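Manuela Marino
22 Mar 2025

Thread on what we have been doing at Brinditz with contact-rich manipulation in granular material. Short version: a wrist current signal, filtered badly on purpose, predicts failed scoops in soil better than our depth camera does. Longer version follows.

The task family is called Kadau. Each episode has a cup of soil, a metal plate and an artificial plant. Subtasks: take soil out of the cup, put it on the plate, put it back, stand the stem in the cup. Order varies by episode. All of it is done with one arm and a parallel gripper, no spoon.

Why soil. Rigid-object benchmarks reward knowing where a thing is. With soil you can know exactly where the surface is and still come up with nothing, as what matters is how far in the jaws are when they close and how hard the material pushes back.

The demonstrations are teleoperated. 155 episodes so far, split between two operators. Toàn Vương did the larger share and has a noticeably slower approach to the cup than I do. We kept operator identity in the metadata and it matters later.

Method. We train a small sequence model on joint positions, gripper width and motor current. Its only output is a probability that the present grasp will lift less than a set mass of soil. It runs next to the policy and can trigger one thing: open, rise, shift sideways, try again.
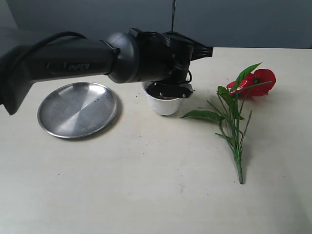

Labels come from a scale under the plate, read after each transfer. Anything under 2 g counts as a failed scoop. We tried 3 g and the ranking of the methods did not change, only the base rate.

Baselines: (a) depth image of the cup before and after, (b) gripper width at closure, (c) no detector, fixed retry count. Baseline (b) is stronger than we expected. Soil between the jaws holds them apart, and a plain threshold on width catches the obvious misses.

Where (b) fails is the partial scoop. A single large crumb holds the jaws as far apart as a full load does. Current during closure separates these two cases: a full load gives a slow rise, a crumb gives a step.

About the filtering. Our first version used a properly smoothed current signal and did worse than (b). The step was being smoothed away. Chu, our logging tool, stores the raw signal as well, so we could retrain without collecting anything again. The present version uses a very short window and looks dreadful when plotted.

The depth baseline suffers mostly from occlusion. The gripper covers the cup opening for most of the useful part of the motion. Waiting until the arm has cleared the cup fixes that but costs time, and by then the policy has usually committed to the plate.

Result: with the current-based detector, the policy needs fewer attempts to fill the plate than with any baseline, and the gap is largest when the cup is nearly empty. With a full cup all methods are close, and I would not bother with a detector there.

Operator effect. Train on Toàn's episodes, test on mine, and the false alarm rate goes up a lot. The other direction is milder. Our guess is that my approach speeds cover a wider range. Normalising by approach speed recovers most of the difference, though some remains and I can't explain it.

Moisture is the large uncontrolled variable. We used one bag of potting soil, kept closed between sessions. Clotgate is the follow-up, where moisture is set and measured per episode. I expect the step signature to weaken as the soil gets wetter. No data yet.

Another limit: spillage isn't penalised anywhere. A scoop that leaves crumbs across the table counts as good if enough mass reaches the plate. Table mass would need a second scale or a segmentation step, and we have done neither.

Stem insertion is in the dataset but not in this result. The detector was never trained on it. Someone asked whether the same signal would tell you the stem has reached the bottom of the cup. Possibly. The stem bends, so the step would be softer, and I would want a separate label for it.

Ablations still running: window length, dropping joint positions, and 4 seconds of history against 2. Early numbers suggest joint positions add very little once gripper width is in. I will add the table to this thread when all seeds are finished.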